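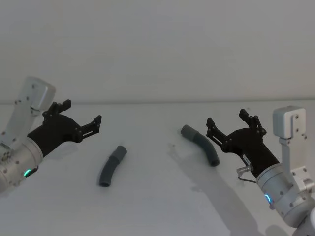 第 7 页

主题：出租屋白墙重刷，到底要不要铲底

老墙皮
楼主
2025年6月8日

接上一页。先把情况重新说一遍，后来的人不用往前翻。

房子是二手的，客厅连着一个小房间，墙面总共79平方米，之前的房东刷过至少两遍。最里面一层是什么不知道，拿湿抹布擦会掉白粉，靠窗那面有细裂纹，用指甲能抠起一小片。其他三面看着还行，贴胶带再撕，有两面不掉，有一面带下来一点。

我打算刷浅灰，哑光的。问了两个师傅，一个说全铲，一个说局部补一下直接上底漆。两个报价差了快一倍。前面几页大家意见也是一半一半，所以想听听真正刷过的人怎么说，最好是刷完住了两年以上的。

家具已经清到中间盖好了，不急，九月份之前弄完就行。

灰刀
回复楼主

能擦下粉就得铲，没什么好讨论的。粉化的底子上面刷什么都是浮着的，底漆渗不了那么深。你现在看不出来，过一个冬天开暖气，接缝那里先翘。

我自己家2019年图省事没铲，卧室那面现在拿吸尘器碰一下就掉一块。

南窗
回复灰刀

不同意。掉粉分两种，一种是面层粉化，一种是腻子本身就不耐水。面层粉化的，砂纸打掉，吸尘，上渗透型的封固底漆，完全可以。楼主先分清是哪一种再说。

办法很简单，找个不显眼的地方，喷水，等十分钟，用铲刀轻轻刮。能像泥一样刮下来，就是不耐水腻子，铲。刮不动，只是表面有点白，就不用全铲。

灰刀
回复南窗

渗透型底漆我也用过，说明书上写能加固，实际上加固的就是表皮。你刮一下是硬的，底下照样是松的。等于给豆腐包了一层壳。

南窗
回复灰刀

那是你漆没选对或者底子没打磨。我家三面墙这么做的，到今年第五年，没有起皮。

灰刀
回复南窗

你家是南方没暖气吧。

南窗
回复灰刀

有地暖。

老墙皮
楼主

刚才去喷水试了。靠窗那面十分钟以后一刮就成泥，刮到里面还是软的。另外三面刮不太动，有一面表面出了点白浆，底下是硬的。

这样是不是只铲靠窗那面就行？

南窗
回复楼主

对。靠窗那面铲到水泥层，其他三面打磨封底。出白浆那面多打磨一遍，封底也多滚一遍。

另外靠窗那面你得查一下是不是窗框边上渗水。腻子软成那样，有时候不光是材料差，是长期受潮。下雨天摸一下窗台下面那一块。

豆沙色
路过说一句

全铲和局部铲还有一个问题是交界处。一面墙铲了重新批，厚度跟旁边那面不一样，阴角那条线很难做直。我家就是这样，师傅做完角是歪的，挂窗帘杆的时候特别明显。

要局部铲就以整面墙为单位，不要在一面墙中间断开。阴角用阴角条或者弹线再批，不要让师傅凭手感拉。

老墙皮
楼主

记下了，整面铲。

再问一个，浅灰哑光好不好打理？小房间是干活用的，靠墙放一张白桌子，椅背和手肘老是蹭墙。

一斤钉子
回复楼主

哑光不耐蹭。越哑越容易留亮印，手肘蹭过的地方会发亮，擦也擦不掉，越擦越亮。干活的房间建议用蛋壳光，或者下半截用耐擦洗的，上半截用哑光，反正有桌子挡着，接缝看不出来。

浅灰也看灰到什么程度。太浅的灰，白天看着跟脏了的白差不多，要晚上开灯才看得出是灰。朝北的房间还会发蓝。

豆沙色
回复一斤钉子

发蓝这个是真的。我选色卡的时候挑了个中性灰，上墙就是蓝的，后来换了偏暖的一个才正常。色卡要拿到自己家里看，早中晚各看一遍，贴在墙上看，不要平放在桌上看。

一斤钉子
回复豆沙色

最好买小样刷一块A3大小的硬纸板，刷两遍，干透了挪着看。别直接刷墙上，边上的旧颜色会影响判断，而且试色那块后面有厚度，侧光能看见一个方块。

灰刀

哑光也有个好处没人提，遮瑕。底子批得不平的，用蛋壳光，窗户光一打全出来了，一道一道的。楼主要是自己刷，或者请的师傅手艺一般，还是哑光保险。

一斤钉子
回复灰刀

这个同意。所以前提还是底子要平。批完晚上拿手电贴着墙照一遍，有波浪的地方用铅笔圈出来，第二天让师傅补。不要等刷了漆再说，刷了漆他就不认了。

Severino Llorente
我中文打字慢，见谅。

我太太和我去年把一间77年的老房子刷了一遍，四面都没有铲，用的是Hostik的封固底漆加Printon的面漆。到现在没有问题，但是我们的墙原来是石膏底，不是腻子，所以情况和楼主可能不一样。

想提醒的是胶带。刷两种颜色的交界，胶带要在面漆还没有完全干的时候撕，往回折着慢慢撕。我等到第二天才撕，带下来很长一条，后来补了三次。

南窗
回复Severino Llorente

石膏底确实不一样，吸水均匀，也不怎么粉。国内二手房多半是腻子底，差的那种就是滑石粉加胶。

胶带这条很对。还有一点，贴之前先在边上薄薄滚一层底色，把胶带缝封住，再刷第二个颜色，线会很干净。

老墙皮
楼主

Hostik那个底漆我这边建材城有，一桶391块，店员说能刷七十多平两遍。Aguiar的便宜不少，但是没找到渗透型的，只有普通抗碱底漆。有人用过吗？

豆沙色
回复楼主

店员说的面积打七折听。桶上标的理论面积是光滑表面刷一遍，你那个墙打磨过，吸得厉害，第一遍会很费。

Aguiar的普通底漆我用过，味道小，滚起来顺，铲到水泥重新批的那面用它就够了，新腻子不需要渗透型。三面旧墙用好的，一面新墙用便宜的，这样能省一点。

灰刀
回复豆沙色

两种底漆混着用，面漆颜色会不会有差？

豆沙色
回复灰刀

我没看出来。都是白的或者透明的，上面盖两遍面漆。要是怕，就面漆一次买够，几桶倒在一个大桶里搅匀了再分，这个比底漆影响大。不同批次的面漆真的能看出来。

阿炳不炳
新手问一句，旧墙打磨灰特别大，住在里面的话怎么弄？

一斤钉子
回复阿炳不炳

租带吸尘的长柄打磨机，按天算钱，比手砂快得多，灰也少八成。门缝贴胶带，空调出风口包起来，电脑搬走。口罩要戴好一点的，普通那种没用，磨一会儿鼻子里全是白的。

磨完不要马上刷，等灰落一晚上，第二天用微湿的抹布把墙过一遍，地也拖一遍。地上有灰，滚筒一沾，墙上就是颗粒。

阿炳不炳
谢谢。那原来刷过乳胶漆的，也要把漆膜磨穿吗？

一斤钉子
回复阿炳不炳

不用磨穿，磨到不反光，摸着有点涩就可以了。240目的砂纸差不多。

灰刀
回复一斤钉子

240细了，180先走一遍再用240。

一斤钉子
回复灰刀

乳胶漆面用180会拉出毛来，要再补腻子。批过的新腻子可以先用180。

灰刀
行吧，各磨各的。

论坛里的木匠
楼上几位说得都挺细，我补充踢脚线。踢脚线要不要拆，取决于你打算铲哪面墙。铲的那面一定拆，不然底下留一条旧腻子，潮气从下面往上走，新批的也会坏。不铲的可以不拆，贴好胶带就行。

拆的时候从阴角那一头开始，先用美工刀把上沿的胶划开，再用宽铲慢慢撬，后面垫一块薄木板，不然墙上会硌出坑。拆下来背面编个号，装回去的时候省事。

老墙皮
楼主

踢脚线是前房东打胶粘的，白的，已经有点发黄，本来就想换。那靠窗那面我直接拆掉不要了，其他三面也一起换吧，不然颜色不一样。

论坛里的木匠
回复楼主

那就先全拆，后刷墙，最后装新的。新的比旧的高一厘米，能盖住原来的胶印，不用再修底边。

老墙皮
楼主

好。目前定下来的：

靠窗那面铲到水泥层，先查渗水，没问题再重新批两遍，用Aguiar普通底漆。
另外三面打磨，用Hostik封底，出白浆那面多一遍。
踢脚线全换，高一厘米。
客厅哑光，小房间蛋壳光。颜色先做纸板看几天。

师傅那边我把局部铲的方案再报一次价，Brerkdale小区那个师傅说周末能过来看。他要是还坚持全铲我就再找一家。

灰刀
回复楼主

我还是那句话，三面旧的你省这点钱，过几年再看。不过你都试过水了，至少比直接刷强。

南窗
回复楼主

窗框查完说一声。外墙那边如果是胶老化，要等天晴几天才能打，湿着打上去粘不住。胶用耐候的，别用厨卫那种防霉胶，晒一年就裂。

豆沙色
回复楼主

批两遍中间要等干透，别让师傅用风扇吹，也别赶。我家就是一天批了两遍，后来全是细纹，跟你现在靠窗那面差不多。

老墙皮
楼主

昨晚那场雨之后我摸了窗台下面，左边那一块是潮的，右边是干的。窗框外面的胶从左下角裂开了一段，手能伸出去摸到。应该就是这里了。

南窗
回复楼主

那就先修外面。修完等下一场雨再摸一次，还潮就是别的地方，可能是窗台外面坡度做反了，往屋里淌。

论坛里的木匠
回复南窗

老小区坡度做反的很多。倒一杯水在外窗台上看往哪边流就知道了。

老墙皮
楼主

倒了，往外流的，但是很慢，靠左边角上积了一小摊。

论坛里的木匠
回复楼主

左角那里用防水砂浆找一下坡，跟打胶一起做，砂浆先做，干了再打胶。

下一页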